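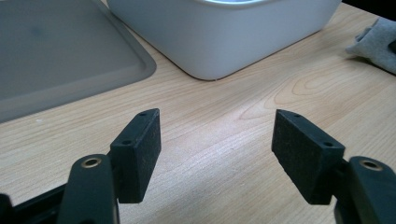 Fingers open over the bench, nothing between the pads.

Left pad creeping on handheld gripper, anyone else?

cluvwood_carl
Handheld gripper, two fingers, dark textured pads. After 500 grasps the left one stops meeting the right one square. I close on a bin lid, the lid pivots, and off it goes across the table like it has somewhere to be. Retightened twice. Holds for a morning, then same thing.

Already tried: new screws, cleaning the pads, harsh language.

mostar9
Which bracket? The early Tovier ones flex. I had a set that looked perfect open and went knock-kneed the second you squeezed anything.

cluvwood_carl
Tovier, yes. No idea if early. The bag said "bracket."

Ezeani_bench
It's the pads. That textured stuff takes a set if you leave the thing clamped overnight. Swap them every 1000 cycles and stop blaming the hardware.

mostar9
A pad taking a set doesn't explain why tightening a screw fixes it until lunch.

Ezeani_bench
It does if tightening squashes the pad flat again. I've been through 8 pairs.

mostar9
Eight pairs and it never crossed your mind to look at the bracket.

Funmilayo Igwe
Can we do the boring part first? Carl, where are your fingers when the lid goes? I got a decent pinch steadying a part by hand while the pads were out of line. It slipped, the grip snapped shut, and I typed left-handed for most of April. Hands out of the gap until this is sorted.

cluvwood_carl
My fingers are nowhere near it. Now.

Funmilayo Igwe
Good. Then put a paint pen line across the bracket and the arm and run it until it slips. Line breaks, the bracket is moving. Line stays put and you still have a twist, Ezeani gets to be smug.

cluvwood_carl
Line broke at grasp 9 after lunch. Bracket has turned maybe the width of the pen mark. Threadlocker on both sides now, trying again tonight.

mostar9
Thank you.

Ezeani_bench
Still change the pads.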